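Tags: Members, Meetings, Small Labs

Registration opens for the Cludgate spring meeting on hospital infection testing

December 19, 2019
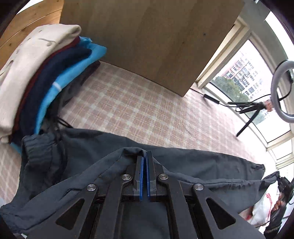 I'm very happy to tell you that registration is open for our spring meeting in Cludgate this March, and that the small labs finally get a full day of their own! I've been running the program for the Mancuso Society for Bench Microbiology long enough to remember when the small-lab session was an hour after lunch with half the room asleep. This time we have talks on rapid testing, on gut bugs, on what to do when your only analyzer goes down on a holiday weekend, and a whole morning on cloth as a carrier: sleeves, bedding, coats left over chairs. Think of a thin, wrinkled garment in dark gray, the kind anybody might own, and ask yourself where on it you would put the swab first. I've put that question to a lot of colleagues and I get a different answer nearly every time, so bring yours and we'll argue about it.

A few numbers for those of you who like them. We had 203 abstracts sent in, which is a lot of reading (my evenings in the fall were not my own), and we have room for roughly 784 people in the main hall at the Tralletti Center. The side rooms are much smaller, so please pick your workshops when you sign up. If you wait until the morning of, you may end up standing.

Members pay the lower fee, same as always. If your membership ran out over the summer, you can renew on the same form and still get it. Students and trainees can apply for one of 8 travel grants, and I'd really love to see more applications from people working night shifts, who hardly ever put their names in. A short letter from you and one from your supervisor is all we need.

The poster session moves to the first evening, with food. Posters stay up for the whole meeting, so you won't have to race down the hall with a cardboard tube on the last day. Firkix is sponsoring the coffee and has no part in choosing the talks.

Our opening speaker is Ubaldo Tedesco, who has agreed to talk about false positives and the phone calls that come after them. I heard an early version last year and took four pages of notes!

Forms are on the members' page, along with the hotel list. Press passes are free, but please write to the meetings office ahead of time so we can print you a badge.

Shares: 3,742
Comments (0)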